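Subject: Re: [cell-practice] Draft 5, section on start pose and bin marking
Date: May 3, 2018 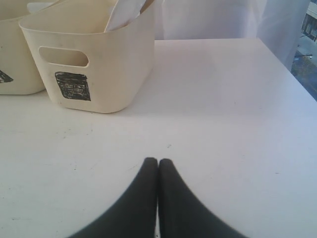

Wrist view, fingers closed, two marked baskets at upper left.

Replying to the list because the Avport people asked the same thing off-list.

> Section 4.2 says the gripper "shall be closed and clear of all
> objects" at the start of a cycle. Clear by how much? Our integrator
> reads it as any visible gap. Our safety reviewer wants a number.
> Also, 4.5 requires containers to carry "a distinguishing mark" but
> does not say what kind. We have people using marker pens. Is that
> acceptable, or do we need printed labels before the October review?

Taking 4.2 first. The text was left loose on purpose in draft 3, when half the cells on the list had no wrist camera and could not check a distance without a ruler. That is no longer the case, and I agree a number is needed. I propose 70 mm, measured horizontally from the nearest fingertip to the nearest object the task may touch. The attached view is the sort of start pose I have in mind: tips together, open table between the fingers and the nearer basket. I would not try to read millimeters off a view like this one. Measure once at setup, store the pose, and check the stored pose against the controller at each start.

Height is a separate matter. Draft 5 says nothing about it. With soft fingers a light contact with the table will not trip a force limit, so a cell can sit there pressing on the surface and report itself ready. I suggest adding: "Fingertips shall not be in contact with the work surface in the start pose." Umitz already has this in its house rules, with a minimum of 5 mm, and I have no objection to copying the figure.

On 4.5, a marker pen is acceptable under the current wording and I would keep it so. What the clause ought to say is that the mark must be on the face toward the robot, must be legible from the start pose, and must differ between containers. The baskets attached are a fair test of the last point. Each has a black scribbled patch on the front, and on the nearer one the shading is dense enough that only faint lines come through. I could not tell you from this view what the drawing is. The other is mostly out of view, so the legibility condition is not met for it from this pose either. Under draft 5 as written, both pass. Under the wording below, neither would.

Proposed 4.5: "Each container shall carry a mark on the face toward the manipulator. The mark shall be fully within the camera view at the start pose and shall be distinguishable from every other mark in the cell without reference to container position."

The last phrase is the one people will argue with. Flurkurum relies on position alone and has logged 2,000 cycles that way. Fine, but position stops working the moment someone sets the baskets down in the other order, and with two of the same color and shape no check in the current draft would catch it.

Two smaller items.

Background. Cells next to a window should record lighting at the start of each shift. A thin curtain passes a lot of daylight, and white table plus white curtain plus cream plastic leaves very little contrast at the rims. Urbonaitė's comment on draft 4 asked for a contrast target on the work surface. I would put that in the annex as guidance -- it is too expensive to require of small sites.

Contents. The draft is silent on items that stand above the rim of a container, such as the white sheet in the nearer basket. My view is that they count as objects for the clearance in 4.2. If anyone disagrees, please send wording.

Comments within 30 days, please, inline and against clause numbers. I will fold them into draft 6.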